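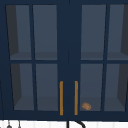 Navy wall cabinet with paned glass doors

Ravn Setlists

Set lists from choral and small-band concerts in the Brasano area, typed up from printed programs and checked against audience recordings where a recording could be found. The data covers 343 concerts at 14 venues over eight seasons. Of those concerts, 271 have a complete set list. The rest have gaps, usually in the encore.

Files

concerts.csv – one row per concert, with venue, season, start time and headline act
songs.csv – one row per song performed, in running order
people.csv – singers, band leaders and arrangers, with spelling variants
venues.csv – venue name, former names, seating type
notes.txt – corrections and open questions, newest first

All files are UTF-8 with a header row. Fields are separated by commas and quoted only when they need to be. The concert_id column links everything together.

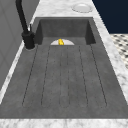

Does a medley count as one song or several?
Each song in a medley gets its own row, and all the rows share a medley_id. If you want to count the medley once, group on that column and drop the blanks first.

How the data was put together

Programs were typed in by hand. Song titles were entered as printed, then given a second title in the title_std column so that the same song can be found under different spellings. Transliterated titles were the hardest part. One wedding tune came up under more spellings than we had room to list in the notes, and a few of them may still be sitting there as separate songs.

Guest appearances were added later. Programs often list only the headline singer, so the guest column depends on recordings and on posters from the Zalia hall. When a poster and a recording disagree, the recording wins. A poster says who was booked, and singers do cancel.

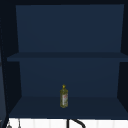 Start times are the advertised ones. A concert listed for 8:00 p.m. may well have started later, and we made no attempt to correct for that. Running order is reliable for the first half of most shows. After intermission it gets weaker, mainly at the Vasow summer series, where programs were printed before the second half was settled.

Known problems

Comedy spots and spoken introductions are marked as type = spoken, but only from the third season on. Earlier ones were left out.

Two-night runs are stored as separate concerts even when the program was the same both nights.

The arranger field is blank for most small-band rows.
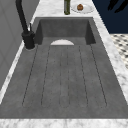 The plotting script reads concerts.csv and draws one bar per season, split into complete and incomplete lists. Colors are set at the top of the script. The defaults are a dark gray bar on a white page with light gray grid lines, pretty much the concrete sink in its veined marble counter, and they hold up well on a black-and-white printer. If you change them, keep the incomplete part lighter than the complete part, or the legend will be wrong.

Use and corrections

Free to use for any purpose, with credit to Ravn Setlists. Lyrics and audio are not included. Corrections are merged every February. Please send the concert_id, the row you think is wrong, and a scan of the program if you have one.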